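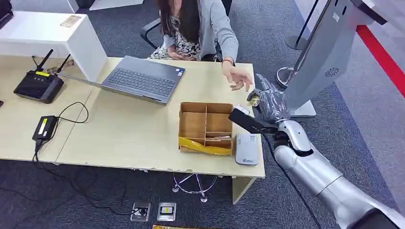 July 9, 2021. Sourdough log, Skernitz starter. Fed at 200 g, same rye as before. It rose, sulked, and fell over by lunch. 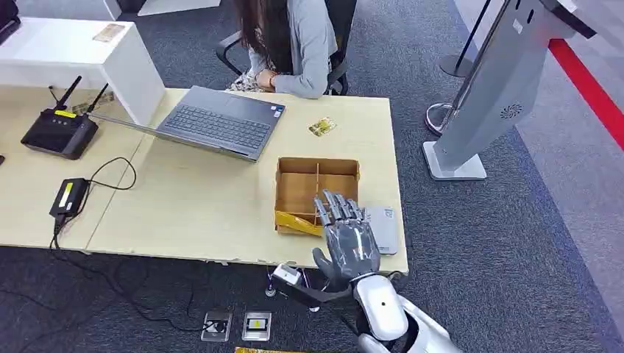
Second jar, on the Krasniqi white flour, doubled in 5 hours and smells of pears. The rye jar smells of nail polish — a cry for food, going by my March notes, which I ignored in March too.

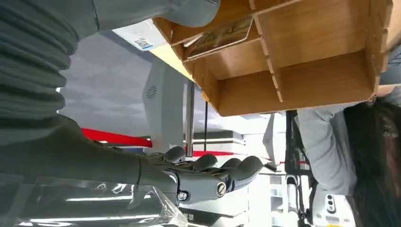 Is the rye jar worth saving? Probably, with two feeds a day and a warmer shelf.

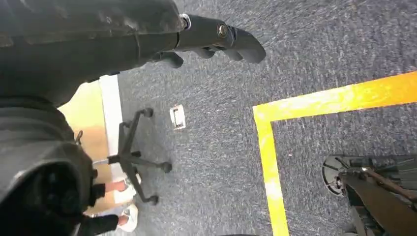
Moved it up next to the boiler. Loaf 19 came out flat but edible, with butter. Plenty of butter.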